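Block Stacking Table: Frequently Asked Questions

What is the task?
Three cubes are stacked inside a square marked on the tabletop in black tape. The order is fixed: red at the bottom, yellow in the middle, green on top.

Does the stack have to be straight?
No. A stack counts if every cube rests only on the one below it and the tower stands for 4 seconds after release. Small offsets between cubes are accepted, and so is a slight lean. 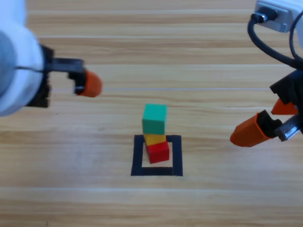
Where in the square should the red cube go?
Anywhere, provided the whole base is inside the tape. It does not need to be centered. A base that touches the tape is recorded as "edge" and scored separately.

Can I use other cubes?
Yes, if all three are the same size. The Stidden set is the default. Mixed sets make the offset limits meaningless and should not be entered in the shared log.

How is the tape square laid out?
Mark the corners first, then run the strips. Seams between the boards are not a reliable guide for squareness. Replace the tape when a corner lifts.

What happens if the tower falls?
Log the attempt as failed, return all three cubes to their start positions and begin again. Do not rebuild from a partial stack. A session is 20 attempts.

How many attempts are in the log?
626 as of the August update, 38 of them marked "edge."

Who maintains this page?
Fikri Sumampouw. Scoring questions go to Aiman Govindasamy.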